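02/12/2021

Finished the last of the 400 runs after lunch and I still don't believe the number. Nilton Cuadros has already put it in the Orolar slides, in bold. His claim is that a policy trained only on wrist views from the Cikcombe bench carries over to boards it has never met. Maybe. I counted 31 of the "unseen" boards that share a layout with ones we trained on in October, just with a different sticker on them.
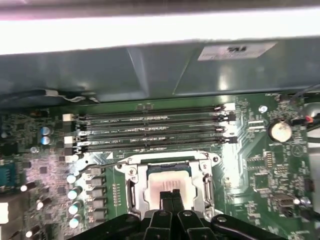

Success is the word that bothers me. We score a run as good if the fingers end up over the target part and stay there until the timer stops. So a run that finishes with both fingers nearly touching above the lower half of the processor gets a tick, though the lever arm is off to the left of the socket and that's the thing you'd have to move first to get the chip out. Hovering over a chip is a long way from removing it. I said so to Nilton and he said the Lau paper scored it the same way. Great, so we'll be wrong in company.

Asked for a second set, scored by whether the part ends up in the tray. He groaned about bench time at Kekport. I'll write the scoring sheet tonight anyway and colour the duplicates red. Need to ring the dentist.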